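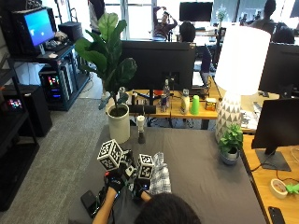 *Black gloves, white marker cubes, and the fig at the far side of the table.*

# Indbridge song sheets

Hello! I keep the music for our little choir in this folder, and it has grown a bit (sorry). You'll find 41 part-songs in there, mostly SATB, plus the piano rehearsal tracks I recorded for anyone who can't read the dots.

Petronella Oosthuizen typed up all the Afrikaans words and marked where to breathe, bless her. The Le Roux carol is still missing its alto line, so please don't print that one yet!

## What's where

- `scores/` – PDFs, one per song
- `tracks/` – MP3s, one voice louder in each
- `words/` – plain text, with my rough translations

Twelve of the tracks are a semitone flat (my old keyboard), and I mean to redo them by May. If you sing along at home, check against a proper piano first.

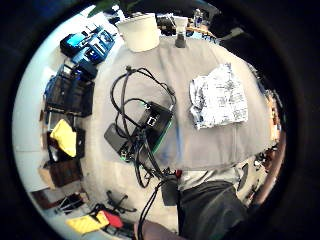 ## Using the music

Copy whatever you like for your own choir. The Fondau arrangements are mine, so just put my name on the programme and tell me how it went.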